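Harb: a small set of shop helpdesk emails, version 2

By Bonifacio Cantero
Saturday, July 12, 2025
2 comments

What you're getting

Harb is a collection of 490 email threads between customers and the helpdesk at Prerkel, the mail-order shop where I answered the post for longer than I care to add up. I put it together so that people building reply-sorting tools would have something with the proper mess left in: half-finished sentences, three questions in one paragraph, thank-yous that turn into fresh complaints by the second line. Tidy practice emails are easy to find, and tools trained on them tend to fall over the first time someone writes in from their phone on a bus.

Each thread is one plain text file. The first line holds the thread number, then come the messages from oldest to newest with a blank line between them. There's a sheet called threads.csv alongside, which gives the length of each thread, the topic and whether it was settled by email or ended up on the telephone.

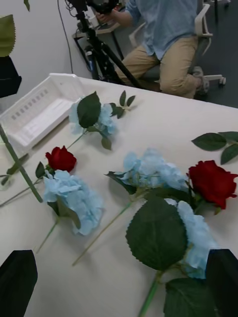
Pale blue hydrangeas and red roses, with a white basket at the back.

Topics and labels

The topics are the ones we used at the desk: delivery, refund, wrong item, account, opening hours, and a big untidy drawer called "other". I did think about splitting "other" into something more respectable, and I spent most of a rainy week in March trying, but every scheme I came up with left me with five new drawers just as untidy as the first. So it stays. If you make a better job of it, please do send me your version, I'd be delighted to see it!

Of the full set, 240 threads also have a label on every single message, saying whether the writer is asking, answering, chasing, apologising or just being friendly. Second readings were done on 139 of those, and where the two readings differ I've kept both, in columns named first and second. Please don't average them or pick one at random. Chasing and asking get mixed up the most, and having read them all more than once I still go back and forth on a few.

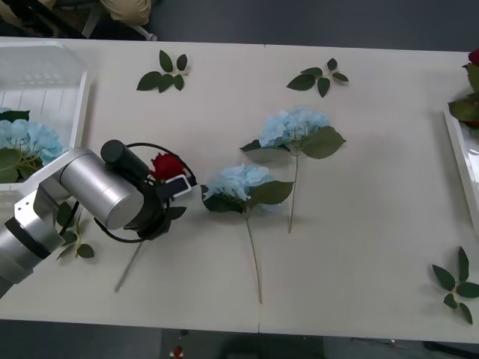 Names, addresses, order numbers and phone numbers were swapped for stand-ins using Jinesum, a little script which lives in the tools folder. It swaps the same name for the same stand-in all the way through a thread, so you can still follow who is talking to whom. It's clumsy with nicknames, and I went through afterwards by hand to catch what it missed. If you spot anything that looks like a real person, write to me with the thread number and I'll take the thread out first and look into it second.

Getting started

Unpack the folder anywhere you like. If you use Ekutent for your helpdesk, run the loader in tools/ekutent and point it at an empty inbox (please, please an empty one, I once filled our live one and had a very long afternoon). Everyone else can simply read the files in order. They're saved as UTF-8 and the line endings are all the same now, which they weren't in the first version. Sorry to everybody who wrote in about that.
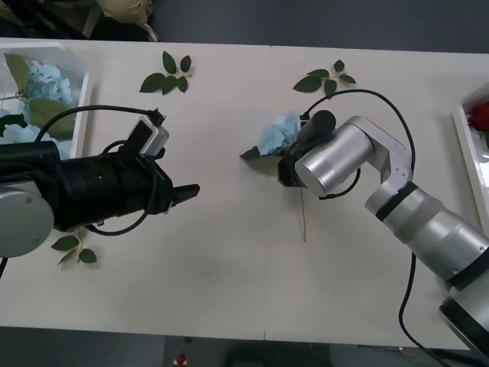
Two robot arms working over the white table.

Things to keep in mind

Prerkel's customers wrote in English, mostly in the evening, and mostly when something had gone wrong, so the mood is gloomier than the shop really was. Phone calls aren't included. Attachments were removed, and you'll find [attachment] where they used to be.

Still to do

- Subject lines for the oldest threads, which went astray when we changed systems
- A proper test split (for now, make your own and say how you did it)
- A check on the dates in threads.csv, as a handful have day and month the wrong way round

Contact: Bonifacio Cantero, Harb project | © 2025 | Back to top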